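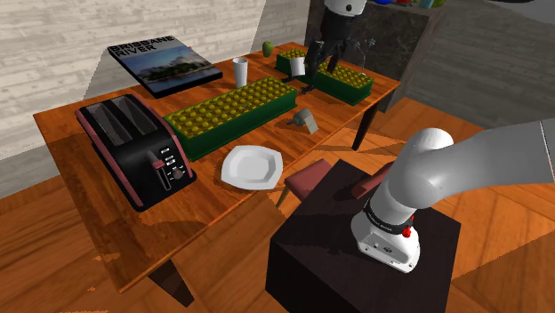
Dolores Szabo wrote back after the draft went round that nobody at a dining table cares about lumens, they care whether they can read the small print on a letter at 9 p.m. Fair point, and it goes in before the first slide.

Slide 1. Title. Lighting the eating area in small apartments. Say that the talk covers one fixture over one table and leaves kitchens alone.

Slide 2. Terms. Lumens: total light leaving the lamp. Lux: light arriving on a surface. The audience will mix these up. Go slowly.

Slide 3. Tables get used for more than meals. Reading, homework, bills, sorting things into trays. A fixture chosen only for dinner will be too dim for half of this. A fixture chosen only for paperwork will be too harsh for dinner. Hence the dimmer — see slide 6.

Slide 4. Hanging height. Measure from the tabletop, never from the floor. Too low and it blocks the view across. Too high and the bulb is in everyone's eyes. Pass the tape measure around here.

Slide 5. Gloss. A shiny finish reflects the lamp straight back at the reader. Options: a wider diffuser, a fixture moved off center, a cloth. Mention that the cloth is the cheapest. Skip the reflection diagram if running late.

Slide 6. Dimmers. The Pimeo unit in the demo box goes down to 7 percent without flicker on our bulbs. The Wosow one buzzed on the same bulbs. Don't generalize from this; the bulbs matter as much as the switch. Muthu Chowdary has the list of pairings.

Slide 7. Worked case. Bulb is 1490 lumens, which is plenty at full power over a four-seat table. Dimmed for dinner, it still gives enough light to serve food by. Ask the room for their own setups — allow up to 14 minutes.

Slide 8. Questions. If wiring comes up, refer them to a licensed electrician and move on. Handouts are by the door. Collect the tape measure.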